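The Inventory at Fendcombe

The assessor's form for a bedroom ran to four pages. Page one was for the structure, page two for fixtures, page three for furniture, and page four for what the form called soft goods. Most of the assessors at Bernley filled in page four with a single line and a lump sum. The one assigned to the house at Fendcombe did not.

She arrived with a clipboard, a tape measure, a box of tie-on tags and a roll of clear bags. The key was in an envelope from the Vostwood office with the unit number written on the flap. The instructions inside were short. Record everything. Assign a value to anything over 10 dollars. Anything below that was to be grouped. Garments were to be laid flat, recorded, folded and bagged. The file would be closed in January, and the storage would be paid until then.

The hall took her most of the first hour. Coat hooks, brass, in a row. One umbrella, one rib bent. A shoe rack with a loose lower shelf. She tested the shelf with a thumb and wrote "loose, screw missing" in the condition column. The kitchen had already been cleared by the family, except for a drawer of rubber bands and a calendar from a carpet dealer called Bukhari, which showed the wrong year. She wrote down the rubber bands as a group. She left the calendar on its nail, as it was fastened to the wall and the form was unclear on the point.

The bedroom was at the back. It had one window, facing a fence. The bed was large for the room. She measured the clearance on the window side and found that a person would have had to walk past it sideways. There was a path worn in the carpet on the other side, from the door to the wardrobe, and a second, fainter path from the wardrobe to the bed. The second path ended near the foot. She noted the wear under flooring, page one.

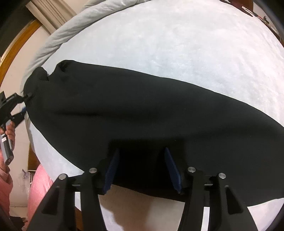
BY THE AUTHOR OF "SURVEYOR'S NOTES"
Fiction | Saturday, October 12, 2019

The black garment was already on the bed when she came in. It lay on a diagonal across the pale plush cover, bunched at one end and mostly smooth at the other. She had expected the bed to be bare. The wardrobe doors were closed, and the inventory from the first visit gave the contents of the wardrobe as eleven hangers, all in use.

She opened the wardrobe and checked. Ten garments hung from ten hangers. The last hanger was empty.

There was a procedure for a discrepancy of location. The item was to be entered under the place where it was found, with a cross-reference to the place where it had last been recorded. She entered it: "Garment, black, cloth. Found: bed. Previously: wardrobe." The next column asked for the type. She left it blank for the moment, as she could not tell from the doorway whether it was a coat or a dress, and walking around to look at it properly meant the window side.

She did the hanging items first. Each one came off the rail, was checked at the seams and the hem, and was described in no more than six words. Gray skirt, wool, moth at waistband. White blouse, two buttons replaced. The replaced buttons were close in size to the originals but had four holes where the others had two. Whoever had sewn them on had used a cross stitch and finished each one with a wrapped shank. It was good work. There was no column for it.

By noon she had ten bags in a stack beside the door. She ate a sandwich in the car with the form on the passenger seat and read back over page four. The grouped value came to less than the cost of one month's storage. This was normal. Vostwood kept a table of such results, and in the table the ratio was nearly always the same. At a training day she had once asked why the soft goods were recorded at all. The trainer had said that the form had been designed that way, and had gone on to the section about rugs.

When she returned to the bedroom the light had moved off the fence. She stood at the foot of the bed and considered the black cloth. At the near end of it a few specks of lint had caught. The crease that ran toward the middle was long and level, the kind left by a fold that has been in place for some time. A garment from a hanger does not have a crease of that kind. It hangs straight, and what creases it has are at the shoulder.

She went back to the inventory from the first visit and read it again. Eleven hangers, all in use. The entry was initialed. There was no list of what had hung on them.

It was possible, then, that the garment on the bed had never been in the wardrobe. It might have come from a drawer, or from a box, or from under the cover. The eleventh item would be something else, and it would be somewhere else, and the cross-reference she had written was an error. She drew a single line through "Previously: wardrobe" and put her initials next to it, as required. In its place she wrote "Previously: not known."

She then searched for the eleventh item. She looked in the chest of drawers, which held spare bedding, and on the shelf above the rail, which held a hat box with no hat. She checked the back of the door. She checked the bathroom. She called the Vostwood office, and after a wait she was told that the family had been given access on one occasion, for an hour, and had signed for one article of clothing. The article was not described. The reason given on the slip was "service."

She thanked the office and put the phone away.

So one had been chosen and one had been considered. She thought it would have been done quickly, with someone waiting in the car. Two things laid out on the bed, perhaps, and a short discussion. One of them had gone. The other had been left where it was put down, and the door had been pulled shut.

None of this could be entered. The remarks box on page four was an inch high and was meant for stains.

She went around by the window side, sideways, with her back to the sill. The plush gave under her hand when she leaned on it. She took hold of the bunched end and opened it out, and found that it was a dress, long in the sleeve, lined, with a hook at the neck. The hook had been moved at some point by half an inch to let the collar out. It had been sewn down in the same cross stitch as the buttons, and the thread was wrapped at the base in the same way.

She wrote "dress" in the type column. Under condition she wrote "good." Under alterations, a column she had never used in 400 inventories, she wrote "neck hook, moved, by hand, well done." The column was narrow and the last two words went over the line into value.

The dress was folded in thirds with the sleeves behind. She lined up the fold with the old crease, and it went down flat with no effort. The bag was sealed and tagged. The tag number was copied to the form and the form was signed.

At the bottom of page four there was a line for items requiring separate storage. Furs went there, and wedding clothes, and uniforms with medals attached. Separate storage was kept at Bernley, on the upper floor, where the units were dry and the leases ran to 2030. It had to be justified by value, and the threshold was 3000 dollars.

She wrote the tag number on the line. In the box for value she wrote "see above," and drew an arrow to the place where the two words had gone over.

She carried the bags out to the car and came back once more for the tape measure, which she had left on the windowsill. The bed had a shallow dent in the cover where she had leaned. She smoothed it with the flat of her hand, locked the front door, and put the key back in its envelope.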